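February 21, 2025

Long one. In at 8, no coffee till ten, mistake.

Swapped the Delorme fingers back on to the right arm before anything else. The Proser pads were on there since December and I'm sick of them. Too soft, they squish on anything round and then the part rolls in the grip. Fine for boxes and bags. Terrible for legs. Left arm keeps its small gripper for now, it's mostly there to steady things anyway.

Recalibrated the right wrist. Took two goes, the first one I had the old tool length still loaded and the tip was coming in low. Wrote the new number on tape and stuck it on the monitor so I stop doing that.

Stool task again today. Upside down on the black cloth, legs up, and the job is getting the thread of the last one to the frame. Everything bad happens in the final inch. The leg wants to lean, the fingers want to hit the frame, and the head camera can't see the thread once the gripper is over it. I know I should put a wrist camera on. Giler quoted 3875 for the pair with mounts and I just about choked. Maybe one, not the pair.
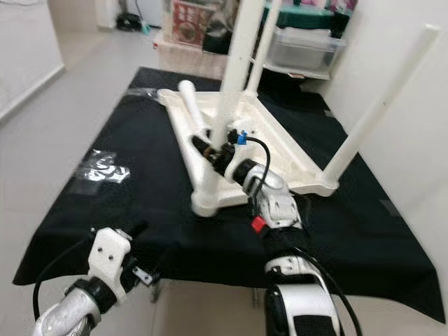

Ran 73 tries with the Delorme and stopped when my eyes gave out. Calling 69 of them usable data, the rest were me being clumsy or the controller dropping out. Usable doesn't mean sucessful, have to go through and mark which ones really threaded. Tomorrow. Grip feels way better though – I can tilt the leg and it stays tilted. With the Proser I was always chasing it.

Cable on the right arm is bugging me. It loops up over the top and I keep waiting for it to snag when the elbow comes around. Need a longer clip or a sleeve. Also the Werkiner controller has that lag again, tiny, only notice on slow moves. Dropped the speed limit to see, no change. Old controller never did it but the old controller had no force readout so what do I want. Both, obviously.

Want 500 good ones before I let anyone train on this. Long way off.

To do:
email Giler re single camera, ask about the lead time
cable sleeve
try Proser on left arm just for holding the frame, might be ok there
lag – log timestamps from both ends adn compare
more black tape

Shoulders hurt. Home.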